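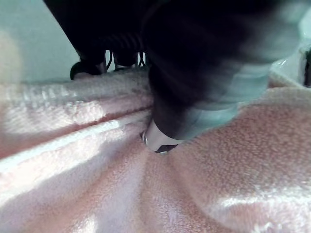

Week three of teaching the arm to fold towels by remote control. A few things I wish I'd written down on day one, posted as I remember them. 1/16

The setup, for anyone new here: I hold a pair of handles, the arm copies my hands, and everything gets recorded. Later the recordings go into training. I don't program a single motion. I just do the chore through the arm until we have enough of it. 2/16

We have 3,586 recorded attempts so far across all fabrics. Towels are the biggest share and also where most of our bad ones come from. 3/16

Terrycloth is harder than it looks. Press straight down and the cloth bunches toward the fingertip, so you get creases running in from every side. If you close the fingers at that point you pick up a wad. A wad is no use for folding. 4/16

What works better for me: touch down near a ridge that's already there, close slowly, lift a little, stop. Look at the wrist camera. If there's one layer between the fingers, carry on. If there are two, let go and start the grasp again. 5/16

You can't feel anything through the handles on our rig. Sânziana Onu has used one with force feedback and says she presses half as hard on it. On ours you learn to read the cloth instead. When the dimple gets deep you're pushing too much. 6/16

I spent most of Wednesday redoing demos because of that. Horațiu Costache went through my batch and flagged every one where I'd pushed down past the point of contact. The policy had picked up the habit and was shoving its fingers into every towel it met. 7/16

So, the first rule I give new operators now – it will copy what you do, including the parts you didn't mean. If you hover for two seconds before each grasp because you're thinking, it will hover too. 8/16

On keeping the mistakes: we keep a demo if there's a slip and then a clean recovery. We throw it out if the operator wandered off and tried three different ideas. Bogdan Cozma wanted to keep those as well. We tried it for one training run and went back. 9/16

Starting positions matter more than I expected. In the first week I dropped the towel in pretty much the same heap every time without noticing. The arm got good at that heap. Luminița Pană now throws the towel in for me and I'm not allowed to touch it before recording starts. 10/16

Same with color and light. A pale towel under a bright lamp loses its edges in the wrist view and you can't tell the crest of a fold from a hem. If you can't find the corner on the screen, the model won't find it either. Move the lamp or change the towel, then log which one you did. 11/16

Somebody asked why we don't take the arm by the hand and guide it through the motion. We do, for hard objects. Bottle caps, drawers, that sort of thing. With cloth my own hands end up in the camera view and I tend to help without meaning to. Remote control keeps me out of it. 12/16

Session length. I can do up to 20 good demos before I get sloppy, then I need a proper break away from the screen. Sânziana Jitaru can do more, but she played a lot of flight simulators and I did not. 13/16

Software, since it came up in the replies: recording is in Arkard, which is our own tool and not public. Enura, the labeling side, might be opened up in October. I don't have a date and I can't promise it. Please stop asking Bogdan, he doesn't know either. 14/16

Where it stands today. Given a towel that's been dropped in a heap, the policy finds an edge and gets it roughly spread out more often than not. The first fold is okay. The second fold is still poor – it grabs the top layer alone and undoes the first one. I think we need more demos that start from the half-folded state, so that's what I'm recording next. 15/16

The target is 800 of those. I'll start with the thick towels while I still have the patience and do dishcloths after. If you run a similar setup and have a good way to pinch two layers of terry at once without feedback, reply or message me. I'd like to hear what finger shape you use. 16/16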